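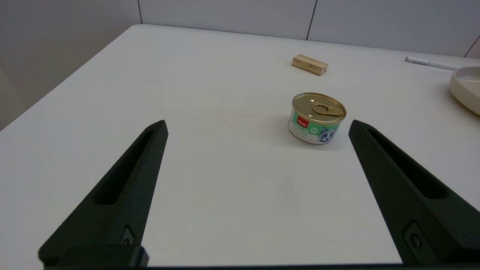 Figure 3. Wrist view from the Irncombe set: a small can of cat food upright between the gripper tips, with a wooden block, a pen and a shallow dish farther back.

3.2 Gathering the demonstrations

We gathered our examples over the better part of March, on the Saron bench, and we remember those weeks with real fondness (the kettle was close by, which helped). The Irncombe set holds 600 demonstrations given by nine operators, most of whom had never guided an arm before and were, we are pleased to say, very patient with us while we sorted out the controls. Each operator worked through 22 everyday objects in an order drawn at random, and was free to approach an object from whichever side felt natural.

We left other things on the table on purpose, as in Figure 3, so that the policy would learn to favour the named target among its neighbours. Small printed cans turned out to be a lovely test case, with a shiny lid, a busy label and a shape that gives the fingers little room for error. Following the Hornumer protocol, we kept clumsy but completed grasps and set aside 43 recordings in which the operator had stopped partway through. Those recordings aren't used for training, although we come back to them in Section 5, where they serve as a modest check on the failure detector.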